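Irnel to stage area finals at Priltach as scoring trial is extended

Amateur boxing body Irnel has confirmed that its October area finals will be held at the Priltach leisure centre, with an extended trial of electronic scoring running across both rings.

The finals will use the Remulis system, in which each ringside judge enters a round score on a sealed handset within a fixed window after the bell. Scores are locked on entry and passed to the supervisor's desk. Judges cannot see one another's totals, and a late entry is logged against the handset number. Paper cards will be kept as a back-up and collected after every round.

An earlier stage of the trial covered 166 bouts at club level. According to Irnel's technical officer, Gráinne Madigan, the paper and electronic totals differed in 2 of them. Both differences were traced to arithmetic on the paper card and neither changed the result.

"The handsets do not judge anything," Madigan said. "The criteria are the same, the judges are the same, and the ten-point must system stays as it is. We are changing how a number gets from the ringside to the desk."

The trial has been generally accepted by coaches, although some have asked for round scores to be shown to corners between rounds. Irnel has declined for this season. Open scoring would need a separate rule change — and that could not be put to clubs before the spring.

Gordon Li, head coach at the Gagnon club, said he would have preferred the scores to be available. "If my boxer is two rounds down, I want to know it before the third starts. At the moment I am guessing from where I stand, and it is not the best seat in the hall."

Gagnon has entered boxers at light-welterweight and middleweight. Its light-welterweight, a southpaw, reached last year's semi-final and lost on a split decision.

Entries and weigh-in

Entries are capped at 100 boxers. Medical cards must be presented at the weigh-in, which opens at 8 am and closes at 9.30 am. A boxer who misses the weight may return to the scales once before closing. Gloves will be supplied by the organisers; headguards and gumshields will not. Bandages will be checked and signed in the changing area before gloving.
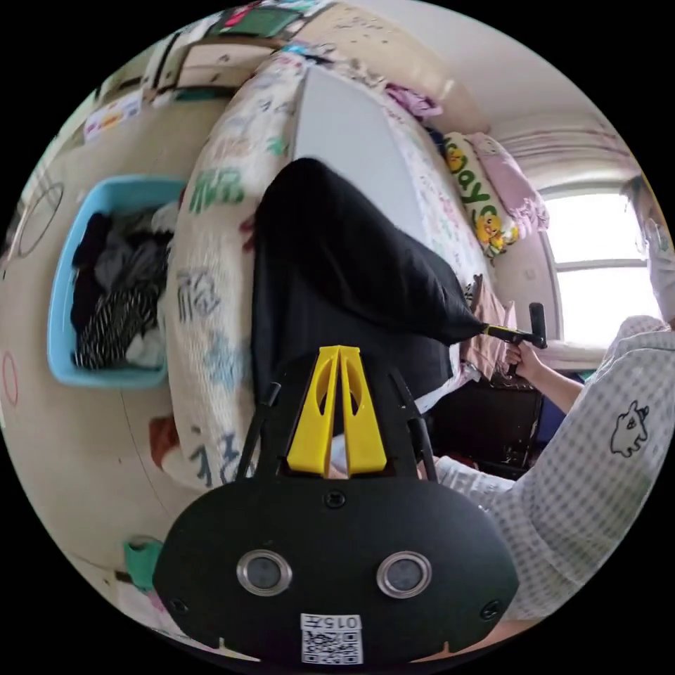

Tickets

The hall will hold 200 spectators, with unreserved seating on three sides of each ring. Doors open at 11 am and the first bout is at noon. Each competing club may reserve its allocation through Irnel's events desk, and any seats left over will be sold at the door. The draw will be published after the weigh-in closes.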